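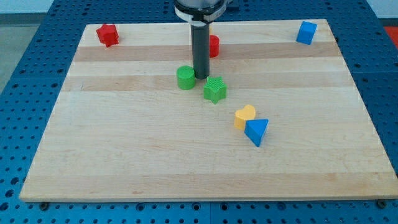
Questions I get about the benchtops

I make timber benchtops and chopping boards out of a shed in Galtlow, and these are the things people email me about most. Last updated 27th August.

Do you do custom sizes?
Yep! Most of what I make is custom. The longest I can manage in one piece is 1095 mm, and past that I'll join two (you'll see the seam if you go looking, but I try to pick boards that match in colour).

What timber do you use?
Mostly maple, sometimes blackbutt when my supplier at Finivwood has some decent lengths. I don't stain anything. If one strip comes up darker than its neighbours I leave it in, so tell me when you order if you'd prefer a really even top.

How much is a board?
The standard chopping board is $163. Benchtops I quote on - send me your measurements and a photo of the kitchen, even a messy one.

What do I oil it with?
Any food-safe oil. I use the Panganiban board oil and a clean old tea towel. Once a month is heaps, a bit more often if it's next to the stove.

Can it go in the dishwasher?
Please no. Hot soapy water, wipe it, stand it on its edge to dry.

Mine has gone a bit cupped, is it ruined?
Probably not! Flip it so the high side faces down, leave it on a flat bench for a few days and see how it goes. If it's still rocking after that, email me.

Do you post?
Boards, yes, anywhere in Australia. Benchtops are pick-up only, or I can drop them off as far out as Ranivness if you're around to help me carry.

When are the Christmas cut-offs?
First week of December for boards. Benchtops are booked out well before then, so get in early.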